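Fadelar Shared Workshop
Home and Shop Automation, Spring Course
Handout 6: Two arms, one table

Welcome back, everyone. Last time we got as far as bolting down the bases and persuading both arms to wake up and find their home positions, and a good many of you stayed well past closing to do it, which I was very glad to see. Tonight we get to the part most people signed up for, when the arms start picking things up and putting them somewhere. Please read the whole handout before you switch anything on. I know it's long! I tend to write the way I talk, and there is tea on the shelf by the sink.

What you should have from last time

A table with two arms fixed along the near edge, one on each side, both facing away from you. A power supply for each arm, with the wiring kept to the far side as much as you can manage. Your Wunemow control board, flashed with the April version of the course software (the March version will run, but it forgets the gripper limits when you restart, and you'll spend a miserable half hour wondering what you did wrong). If any of that is missing, come and find me before the demonstration.

Laying out the table

Cover the top before you do anything else. We use plain brown covering from the big roll by the band saw. It cuts down the glare from the overhead lights, and it's easy to replace when somebody drags a gripper through it. Smooth it out with the side of your hand, working from the middle toward the edges. A few ripples will do no harm. A raised fold in the middle of the work area is another matter, and I'd pull the sheet up and start again if you get one.

Then the trays. Everybody gets a green one and a red one, and they go side by side at the far side of the table, in the middle, green on the left. Push them close together and leave them there. The layout file on the shop computer assumes this arrangement, and if you swap the colors the sorting will be perfectly tidy and perfectly backwards.
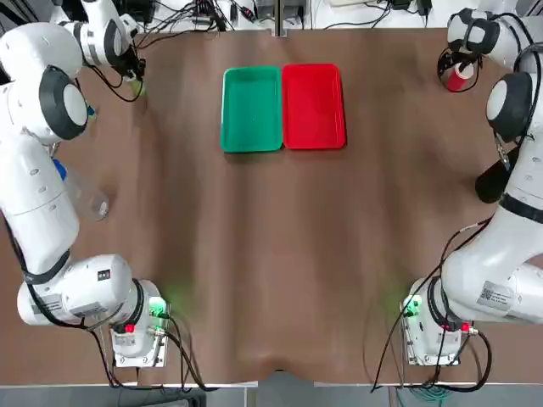 Now for the measuring, and I'd ask you to be fussy about it. The layout file wants the distance from the line between the two bases to the near edge of the trays, and for the standard table that should come to 435 millimeters. Measure it on the left and again on the right. If the two numbers don't agree, your trays are sitting at an angle, and the arms will go on believing they are straight until you fix it. The other number is the distance between the base centers, which is 570 on the standard table. Those of you building at home will have your own figures, of course, so write them on the back page where you can find them again.

A word about left and right. In this course, left always means the robot's left, which is also your left if you stand behind the bases. I once spent an entire evening tuning the wrong arm from the far side of the table, with great care and patience, and I would like to spare you that.

Choosing your objects

Pick things you don't mind seeing dropped. Paper cups, glue sticks, small bottles and empty water bottles are all good to start with, and the box under the bench has plenty more. Try to have a mix of shapes. A cup standing upright is a friendly thing to grab, with sides that guide the fingers in. A bottle lying down wants to roll, so come at it from above with the fingers across the body, and lower slowly. Clear plastic is harder for the cameras than anything painted, and if your arm keeps missing a clear bottle, teach it to go for the cap end.

Spread the objects between the two sides so that each arm has its own work. For this first exercise, neither arm should cross the middle. We'll do handovers in Handout 8, once everybody has had some practice and I've had time to fix the emergency stop on table three.

Setting the grip

Open the grip page in the Skustorura panel and start with the force at 100. I chose that number by squashing a fair few cups, so please trust me on it. Close the gripper on your object by hand control, lift it an inch, and hold for a slow count of five. If it slips, go up in small steps and try again. If the sides buckle, come down. Write the value next to the object's name in your log, together with which arm you used, as the two grippers on any table never quite match. 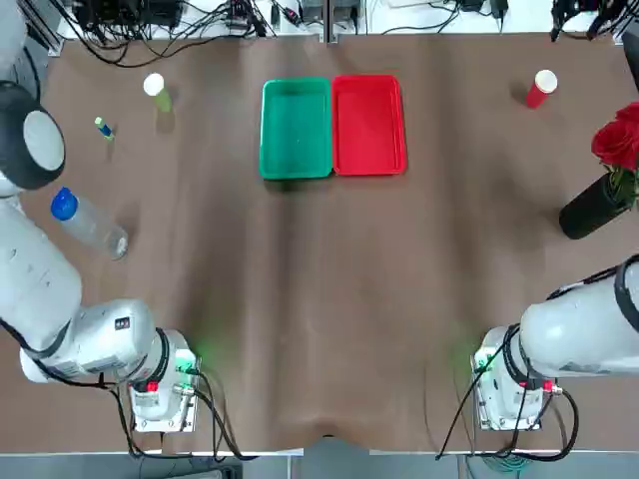 Once you have a grip value for every object, you can record your first path. Each path has four points: above the object, at the object, above the tray, and release. Keep the two "above" points generous. People like to shave them down to make the motion look quick and clever, and then the arm clips the rim of the tray on its way in. You can tighten everything up later when it runs well.

Run each path at the slowest speed three times, with one hand near the stop button. Then run it once at medium. Please leave fast alone tonight.

When it goes wrong

Arm stops halfway and the panel shows code 1136. This is the joint limit warning, and it usually means the object is too close to the base. Move the object farther out and record the path again.

Gripper closes beside the object. Check whether you nudged the trays or the sheet after measuring. Check it even if you're sure you didn't.

Arm shudders on the way up. Look at the cables. One that is pulled tight at full reach will tug at the wrist, so give it a longer loop and tie it back lower down.

Both arms start at once. You have the Değirmenci timing file loaded, the one for the two-arm exercise. Go back to the basic one in the course folder.

Before you leave

Park both arms, switch off at the wall, and put your objects back in the box. Leave the covering on the table if it's still in decent shape.

For next time

Bring your log with at least four objects in it, and one object of your own from home that you think will be difficult. Nothing with liquid in it, please, and nothing your family will miss.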